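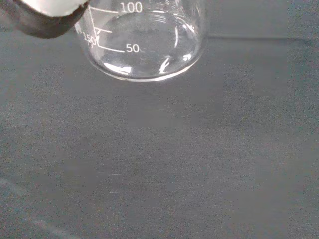

Damian Lis wrote in to ask if the glassware rules could please go on one page, in the order you need them, because he keeps scrolling through four different notes with gloves on. Fair. So, glassware with the arm, one page, start to finish. Replaces the Fomell notes from June.

Before you power anything

Read the risk sheet for your cell. Not the one for the next cell over. If the sheet doesn't say glass, you don't run glass – go get it amended first.

Check the vessel by hand. Chips on the rim, star cracks in the base, scratches where the fingers will land. Any of those, glass bin.

Safety glasses on. Cut gloves when you load and unload, off again for the keyboard.

Wipe the pads. Dust or old grease and the grip numbers mean nothing.

Setting the limits

Speed: 30 percent of the cell max while carrying glass. Drop to 50 mm per second for the last bit of approach.

Force: start at the lowest setting that holds, go up one step, stop there. Don't copy the force from the Kwiatkowski plastic cups. Somebody did.

Fill: water only for teaching runs. Leave plenty of room under the top mark. The printed lines on a beaker are for rough volumes anyway, so if the amount matters, weigh it.

The approach

1. Move to the hover point, 80 mm above the work surface.
2. Look through the wrist view. Clear glass fools depth sensors, you get the table behind it half the time. Go by the rim highlights and the printed numbers.
3. Pads on the straight wall. Not the spout, not the base curve.
4. Close slow. Wait 2 seconds. Check the width reading.
5. Lift a little, stop, look again. Then go.

One person on the stop button the whole time, and that person does nothing else. No phone, no log sheet.

If it slips or breaks

Stop button. Hands out untill the drives are off and the light says so. Brush and pan, never fingers, and check the pads for slivers – they bury themselves in soft material and cut the next person. Log it even if nothing broke. Near misses count, Trevanside wants those too.

Don't reset and retry the same grip. Change somthing first and write down what.

Changing the rules

Limits live in the Drestine config, locked. Want a different number, put in a request with three clean runs attached. Plastic vessel for the first one, glass after.

Pouring has its own page, still a draft. Don't pour off this one.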